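How to Sort Out a Small Kitchen Counter (and Keep It That Way)

By Eirini Pappas
November 10, 2024

If you have a little kitchen like mine, you'll know how quickly the counter fills up. You put the toaster down in one spot because that's where the plug is, then the mail lands beside it, then somebody leaves a bag of apples, and before you know it you're chopping onions on a space the size of a paperback. I lived like that for years! When we moved to the flat in Testton I promised myself I'd do it properly, and it took me one wet afternoon and a pot of tea.

What you'll need: a damp cloth, a dry cloth, a bit of dish soap, a tape measure, and a cardboard box for the things that don't get to come back.

Start by taking everything off. I do mean everything, even the crumby things you'd sooner not lift. Unplug your appliances first and let them cool if you've been using them. Put it all on the table or the floor and give the counter a good wash with warm soapy water, then wipe it dry. If yours is marble, keep the vinegar and lemon well away from it, as they can dull the surface. I found that out with half a lemon at our old place, and the mark was still there when we left.

Next, find your power outlets and let them decide where the appliances live. It's no good having a lovely spot for the toaster if the cord has to cross your chopping area to reach the wall. I like to keep the hot things together at one end, so the toaster oven, the toaster and the kettle are all neighbours and the rest of the counter is left for cooking.

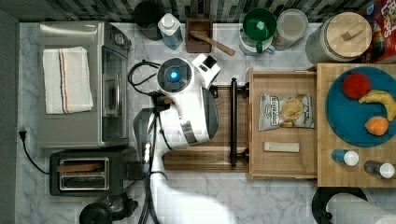
Do check the instruction booklet for how much breathing room your toaster oven wants at the back and sides. They vary a good deal, and you'll want the tape measure for it. Mind what goes on top, too. A tea towel folded there is handy when the oven is cold and unplugged, but get into the habit of moving it before you switch anything on. Be careful with your sockets as well – a toaster oven and a kettle are both hungry things, and running the two together on one circuit can trip the breaker. I make the toast, then I boil the water, and breakfast is hardly any later for it.

Now for the back of the counter. A single row along the backsplash is plenty. Canisters, a bottle or two, a small box for odds and ends (mine holds tea bags, bread tags and a pencil that never works) – whatever you reach for every day. Stand things one deep so you aren't forever knocking over the front one to get at the one behind. If you cook with something once a month, it can go in the cupboard.

Boards and fruit I like at the opposite end from the heat. Bananas ripen quite fast enough without a toaster beside them, and it's pleasant to have a board close to the cutlery drawer so you can pull out a knife without walking anywhere. Wooden boards should be properly dry before you stack them or lean them up. Rub in a little food-grade mineral oil every so often, whenever they start to look thirsty.

Before you put the toaster back, slide out the crumb tray and empty it over the sink. Wipe the cords down too! They collect a sticky sort of fluff, especially near the kettle, and a barely damp cloth takes it off nicely while they're unplugged. Dry them well and tuck any spare length behind the appliance where it won't catch your sleeve.

Whatever is left over goes in the cardboard box. Put the box in a closet and see what you go looking for. I set mine aside until March, and by then I'd only gone back for the garlic press and my good colander. The rest went to my sister, who has a much bigger kitchen and no willpower.

For the daily upkeep, I wipe down after supper, put the boards away once they've dried, and carry any mail straight to the hall table. Some nights I don't get to it, and then I do it in the morning while the kettle's on.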